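*Notes for the second session on learning from handheld demonstrations. Ottó Veres, June 6, 2020*

Welcome back, and thank you to everyone who wrote in after the last session. Several of you had the same trouble with the reading, so I'm going to go slower today and spend most of our time on one piece of work, the Grotholm tabletop study, before we get to the exercise. If you only have the energy to read one part of these notes, read the part on relative actions, since the exercise leans on it heavily.

## Where we left off

Last time we talked about teleoperation, where a person drives the actual robot and the robot's own joints get recorded. It gives you lovely clean data, and it is slow, and it ties you to wherever the robot happens to be bolted down. The other road, the one we're on today, is to hand a person the gripper itself, put a camera on it, and let them do the chore with it. What gets recorded is the view from the gripper, how the gripper moved through space, and how wide the fingers were open. The robot arm comes in only later, when a trained policy is run on it.

The Grotholm group chose sweeping up as one of their tasks, and I'm very fond of that choice. It needs two hands, one for the dustpan and one for whatever does the pushing. It involves light things that roll and crumple and go where they please. And there are lots of acceptable ways to do it, so you can't get by with memorizing one path (a few of us have tried, in other settings, and been embarrassed by it).

## Two hands, two clocks

With two grippers you get two recordings, and the first job is getting them to agree. Each camera stamps its own frames, and the stamps drift. In the Hashmi pipeline, which is the one we'll use for the exercise, the streams are lined up first by their timestamps and then corrected using a calibration move filmed at the start of every session. The corrected streams get resampled to a common rate, and any stretch where one of them has lost tracking is thrown away for both hands. Please don't be tempted to keep the good half! A left hand without its right hand teaches a policy something very odd about how dustpans behave.

After that comes finger width. The small square markers on the fingers are found in each view, and the distance between the left one and the right one gives the opening. When a marker is hidden for a moment the width is interpolated, and when it's hidden for longer the segment is flagged for a person to look at.

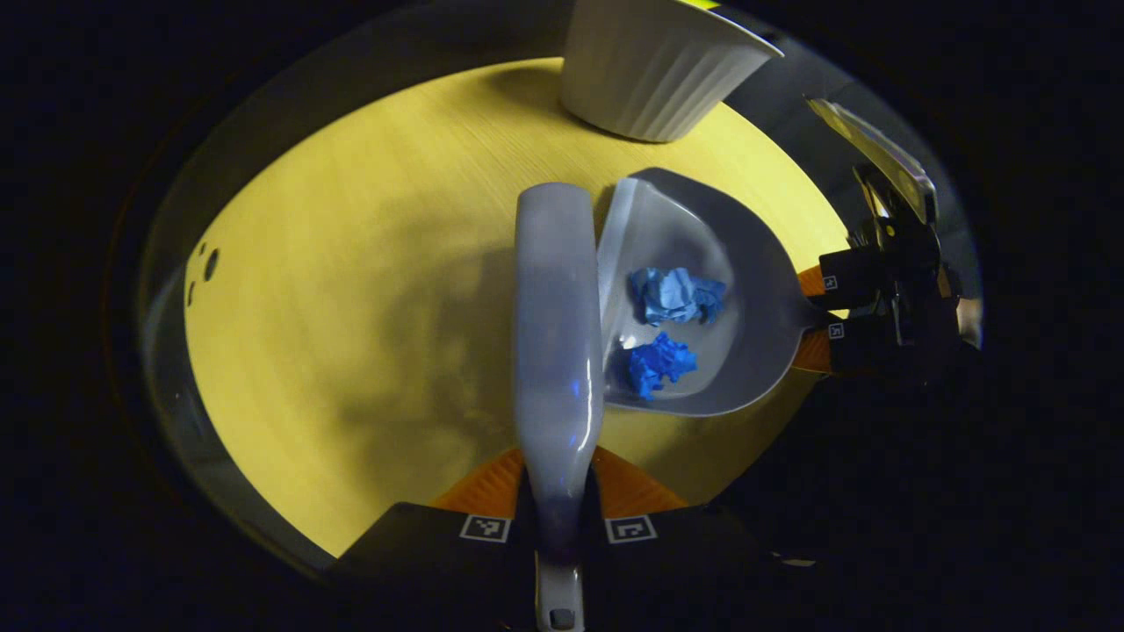
**Why not just put a sensor in the fingers to measure how far they are open?**

You could, and some groups do, but a sensor needs wiring, power and a clock of its own, and we already have two clocks to worry about. Reading the width from the markers means it comes from the same video frame as the rest of the view, so it's lined up from the start. The price is that you lose it whenever a marker is covered or badly lit.

## Relative actions

Now the heart of it. Suppose at some moment the policy has to say where each gripper goes next. One way is to give positions in a fixed frame, measured from some corner of the room. That works nicely until you move the table, and then everything the policy knows is off by however far you moved it.

The Grotholm study gives each action relative to where that gripper is right now: forward a little, tilt a little, close a little. A demonstration recorded at one table is then useful at another. There's a second ingredient for two-handed work, and it was the one most of you asked about. Along with its own recent motion, each hand's input includes the pose of the other hand, written in the first hand's coordinates. Without it, the pan hand and the sweeping hand each do something perfectly sensible on their own and fail to meet.

To say it once more with symbols, for those who like symbols: if T_L and T_R are the current poses of the left and right grippers in a shared frame, the left hand's input gets inverse(T_L) · T_R. The shared frame cancels out. Work that through on paper, please, and do it before the exercise. 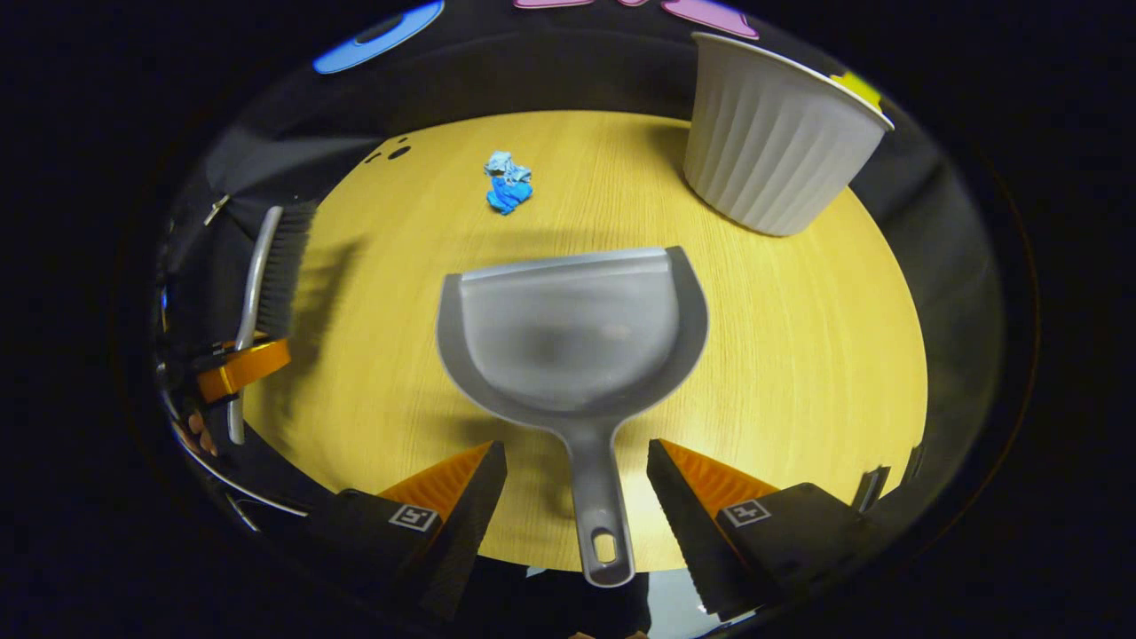
The canceling is also what lets you be a bit relaxed about where the shared frame sits. It has to be the same for both grippers and it has to stay still during an episode, and that's all we ask of it. Two people in the last group spent an evening measuring the distance from their table to the wall, and I felt terrible for not having said this sooner.

## What they found

The full set has 3,446 episodes, of which 2,000 were used for the main training run. They compared the full method with a version where the hand-to-hand pose was removed and everything else was left alone. The version without it still reached for the pan and still made sweeping motions, but the two hands were often poorly lined up at the moment of handoff, and material ended up going past the lip of the pan. With the pose put back, those misses became much less common.

Two cautions before anyone gets carried away:

- The comparison was run on 8 object arrangements. I'd want to see more of them, and in rooms with different light.
- "Success" was judged by whether everything was in the pan at the end. A slow, clumsy sweep and a brisk one score the same, so the table in the paper won't tell you which version you'd want to live with.

The Zumance follow-up tries to deal with the second point by scoring time as well. I've put it on the optional list, and it's a friendly read.

## Exercise, to be done in pairs

1. Load the Zundard sample set and plot finger width over time for both hands in one episode. Mark the places where the width was interpolated.
2. Compute the hand-to-hand pose for every frame. Then shift the shared frame by any amount you like and compute it again. Your two answers should match to within rounding.
3. Delay one stream by a handful of frames, on purpose, and plot the hand-to-hand pose again. Write a paragraph on what changed and at which points in the motion the change is largest.
4. If you have time left over, suggest a success measure for sweeping that you think is fairer than the one in the study.

A page or two from each pair is plenty. Bring your plots along in October, when the group meets again, and we'll put them side by side with the ones from the teleoperation data.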